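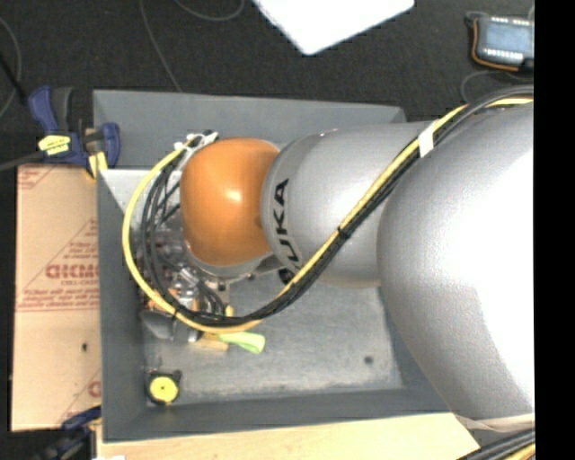 A slope is wasted space, one reader wrote under my last bin review, and anybody with a small bench should buy straight sides and be done with it. I thought so too for years! Then I got the Celtodia 1236 and I've changed my mind almost completely.

Search this site Search Go

Posted September 7, 2026 by Crenshaw Bench Notes

The 1236 is a shallow gray tray with angled inner walls and a flat floor, and I love it more than a person should love a tray. I bought mine last November to replace a deep tote that swallowed everything I dropped in it. Small parts went into the corners of that thing and stayed there until I tipped it over. With the Celtodia they slide down toward the floor, where I can get my fingers under them, and my hand goes in at a low angle without my knuckles scraping the side.

It has been in use for more than eight months now – sorting, mostly, and a bit of gluing I should have done somewhere else. The glue peeled off. I've hauled it out to the garage and back plenty of times and it still sits flat.

Holding it in place is the one thing you have to sort out for yourself. It comes with no feet and no grip underneath, and if you reach in with any force it'll wander. A bar clamp over a corner of the wall fixes that completely. I tried the Cesitix 12-inch clamps first and they're great, quick to set and easy on the rim, but their handles stick up higher than I'd like (my sleeve has found them a few times).

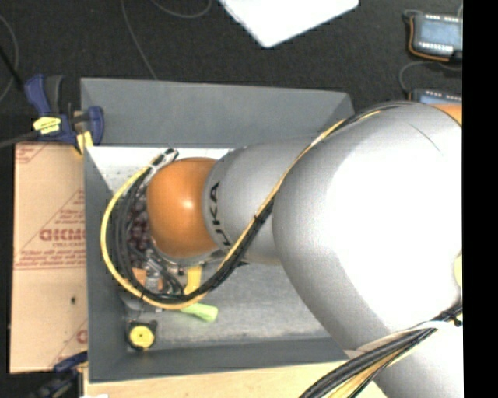

Color was the part I worried about before ordering, and I nearly went for the white Prurkilness tray, which costs $13 less. I'm so glad I didn't. White glares under a bench lamp and the little pale parts vanish in it. Gray is much kinder, although strong light will still bleach a slope: the upper-left wall has gone almost white there, while the flat floor keeps its mottled gray. Move your lamp a little and you get most of that back. The faint speckles don't bother me at all, but if you sort anything tiny and gray you might want to lay down a sheet of colored paper.

Would I buy it again? Yes, and I'm already eyeing a second one for the garage. I do wish Celtodia sold a lid. For now I throw a dish towel over mine at night.

Contact us | © 2026 Crenshaw Bench Notes | Back to top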